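Two grippers, one counter, and a brochure I no longer trust

2020-10-09

I have now spent more evenings than I'd like with the Trellico and Wostik grippers, and I'm still waiting to be impressed by either one.

The Trellico costs $3,299. The Wostik is $911 if you buy direct. Gerardo Guerra, who talked me into this comparison, says the difference is all in the force control. Maybe. The Trellico brochure promises "human-like handling of everyday objects," and I have learned to ask which human and which objects. The demo video shows a foam cube. I don't own any foam cubes.

So I've been using kitchen stuff. Cans, a bowl, a towel. Both grippers are the plain parallel type, which suits me fine, and both get the same arm, the same approach from straight above and the same slow speed. I left the Trusness controller on its factory settings because that's what most buyers will do.

My main complaint so far has nothing to do with the fingers. It's the cable. Let it hang in a big loop beside the wrist and you have to think about it every time you plan a turn. The spec sheet says the wrist does 360 degrees. I'd like to meet the person who tried that with a cable on. 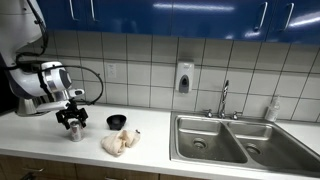 What I make of the cans

Small cans are the easy case, and both grippers lift them. The trouble starts with dents. Shiny metal is hard on the depth camera too, so when a grasp goes wrong I can't always say whether to blame the gripper or the Savolainen software that told it where to go. Elsa Karppinen thinks I should swap cameras before I blame anyone. She's probably right, but that's another purchase.

The towel is worse. I got 2 clean pickups with the Wostik in a whole evening, and the Trellico didn't do enough better to explain the price. I'll run the bowl next, with the cable tied back.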